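Section 4: Caring for and storing your plush range

Read this section before you unpack the toys. It covers first unpacking, surface cleaning, hand washing, drying and putting away. It applies to the Fellangate plush range, both the animals and the pieces with felt leaves.
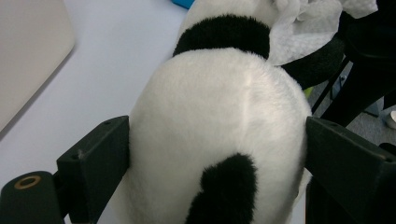
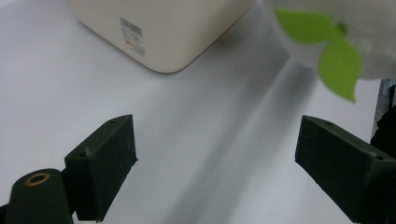
Plush toys on a white tabletop.

4.1 Choosing a work surface

Use a smooth, hard surface you can wipe down. A pale one is best, as loose dark fibres show up on it straight away. Keep it clear of food, ink and newsprint.

Note: Wipe the surface with a damp cloth and let it dry before putting white fur on it. Cleaning sprays leave a film that pile will pick up.

4.2 First unpacking

1. Open the carton along the taped edge. Don't cut through the middle of the lid.
2. Lift each toy by the body. Don't pull it out by an arm, ear or leaf.
3. Remove all bags, ties and card inserts. Put them in the bin or recycling before children come into the room.
4. Check the seams along the back, under the arms and around the legs. Part the fur with your fingers to see the stitching.
5. Stand the toy in a warm, dry room overnight. Fur that has been flattened in the carton will lift by itself.

Caution: Do not give a toy to a child if a seam is open or filling can be seen. Tape the bag shut and return it to the place of purchase.

4.3 Brushing

1. Use a clean, soft-bristled brush. A baby's hairbrush is suitable.
2. Find the direction of the nap by running your palm over the fur. It lies smooth one way and drags the other.
3. Brush with the nap, in short strokes.
4. On two-colour toys, brush the white fur first and the black fur second. Clean the brush before you go back to white.
5. Where the colours meet, brush along the join – never across it.

Felt leaves are not to be brushed. Lift dust from them with a strip of masking tape pressed on lightly and peeled away.

4.4 Spot cleaning

1. Mix 5 mL of mild, colourless detergent into 800 mL of lukewarm water.
2. Dip a white cloth and wring it out well.
3. Dab the mark from the outside in. Do not rub.
4. Go over the same area with a second cloth and plain water.
5. Blot with a dry towel and leave to air.

Caution: Bleach and stain removers will yellow white pile and take the colour out of felt.

4.5 Hand washing

Hand wash only if spot cleaning hasn't worked, and only if the sewn-in tag allows it. Toys with felt leaves, sound units or weighted bases must not be soaked.

1. Fill a basin with cool water and add a capful of detergent.
2. Submerge the toy and squeeze it gently for two minutes.
3. Empty the basin and rinse until the water runs clear.
4. Press the water out between two towels. Don't wring or twist.

Note: If black fur colours the water, take the toy out immediately and rinse it under the tap with the white parts uppermost.

4.6 Drying

Lay the toy on a rack in the shade with air moving around it. Turn it every few hours. A thick body can feel dry outside while the filling is still damp, so allow two full days. Keep it away from heaters, and do not use a clothes dryer on any setting.

Once it is dry, brush again as in 4.3.

4.7 Putting away

1. Check that the toy is completely dry.
2. Wrap it loosely in a cotton pillowcase or acid-free tissue.
3. Fold nothing over the leaves. Put these pieces in last, leaves up.
4. Use a rigid box with a lid, at least 46 cm long for the larger animals. Leave a gap at the top – crushed pile is slow to recover.
5. Write the contents on the end of the box and store it off the floor, in a cupboard away from direct sun.

Vacuum bags are not recommended. Open stored boxes twice a year, look for moths or musty smells, and air the toys for an afternoon.

For replacement leaves, see Section 7, part 77.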